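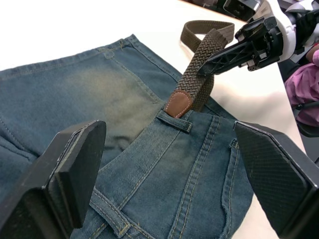
ok thread on gluten-free lunches at work bc I keep getting asked. Going on two years of this now and most of what I ate the first year was sad rice cakes. Also bloat was so bad some afternoons I couldn't sit at my desk. If you're newly diagnosed get a woven stretch belt like the brown one in those jeans, no holes so you just let it out a bit after lunch and carry on. Best thing I bought all year and it isn't even food

Anyway. Food

Leftovers first. Cook double at dinner, box it before you sit down or it gets eaten. Chili, roast chicken and potatoes, fried rice w/ tamari (check the bottle, regular soy sauce has wheat, got me twice)

Pasta. Most gf pasta goes to gravel in the fridge overnight. The Rusico corn and rice one holds up if you undercook it a minute and put the dressing on while its warm. Tuna, olives, lemon, lots of parsley. Their lentil one no. Tastes like a wet box

Bread. Toast it at home, let it cool ALL the way, then make the sandwich. Untoasted it falls apart by noon. Wulov seeded loaf is the only one I'll buy at full price, lives in the freezer, slices come apart ok with a butter knife
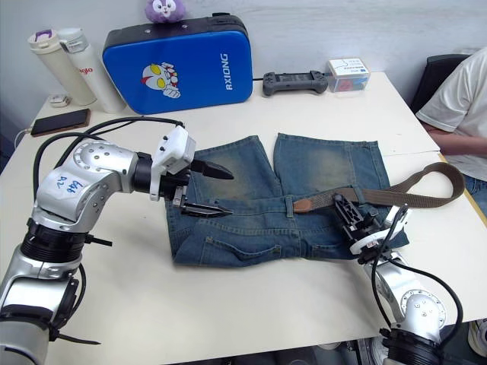
and if you're doing a sandwich keep the tomato in its own little tub. Add it at your desk. Soggy gf bread can't be saved

Corn tortillas > wraps. The gf wraps crack the second you fold them. Tortillas in foil, 20 seconds each side in a dry pan in the morning, still bendy at lunch

Shared microwave: cover your food. Shared toaster: just don't. I keep a roll of foil in my desk drawer and people think its weird, fine

Soup in a thermos. Fill the thermos with boiling water first, leave it while you get dressed, dump it, then soup. Watch the stock cubes, plenty have wheat in them

Checked the label on the gf chicken pot pie from the store in Nasley btw. 468 calories ok whatever but the salt!! Homemade from now on

Emergency drawer: nuts, a can of tuna, plain popcorn, those flat rice noodle cups. Restock in March and again after summer, otherwise you find out its empty on the day somebody orders pizza

Will do snacks next, got more than 3000 photos on my phone and half of them are ingredient labels lol. Send me your thermos soups, I'm sick of mine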